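[Coscombe-Sharing] Re: Old phones for the November swap table

From: Carys Probert
To: Coscombe Sharing list

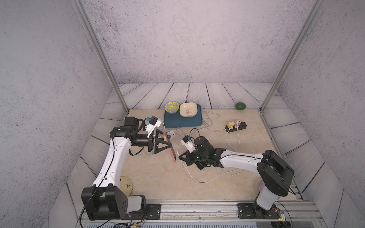 Rose-gold phone and black phone, both held above the marble-look top.

Hi all,

Answers to Evanthia's questions are under her message, which I've trimmed a bit.

Evanthia Margaritis wrote:
> I have two old mobiles in the kitchen drawer and would like to bring
> them to the swap table if they're wanted. One has a small crack in the
> corner of the glass. Do they need to be wiped first, and do you want
> the chargers as well? I also have a box of cases that don't fit
> anything we own now. Last year I wasn't sure which tub things went in
> and I think I put a working phone in with the recycling.
>
> Evanthia

Yes to both phones. A crack in the corner is fine as long as the screen still responds to touch all the way across. If it doesn't, put it in the recycling tub, which will have a red lid this year. Working phones go in the grey tub. They were both grey last year, so you weren't the only one.

Please wipe them before you bring them in. Sign out of your account first, then do the factory reset from the settings menu. If you reset without signing out, the next person gets stuck at the log-in page and the phone is no good to them. We had a few like that last time and had to chase up the owners. Take out the SIM and any memory card too. I'll have a couple of SIM pins at the table for people who get there and realise they've forgotten.

Chargers, yes, if they match the phone. Put an elastic band around the cord and tape a bit of paper to it with the model written on. Loose chargers without a phone can go in the shoebox at the end of the table.

Cases are harder. The Flurkley and Zustau ones from last year mostly went home with me and are still in my hall cupboard. Bring yours if they're in good nick and you know what model they fit, otherwise please don't.

Some people asked about colour. It doesn't matter to us, but write it on the tag anyway, as it makes it quicker to match a phone to its paperwork. "Rose gold" or "pink" will both do. Black ones all look alike in a pile, so put the model on those as well.

Charge the phone to at least half so people can switch it on and try it. Bevan Street hall has only one power point near our table and the urn is on it.

Tables open at 10 am and we pack up at 2 pm. Drop-offs beforehand can come to my place at number 42, side gate, any time after 4 in the afternoon. Please don't leave phones in the letterbox.

If you have a tablet or laptop, email me off-list first and I'll let you know if there's room.

Carys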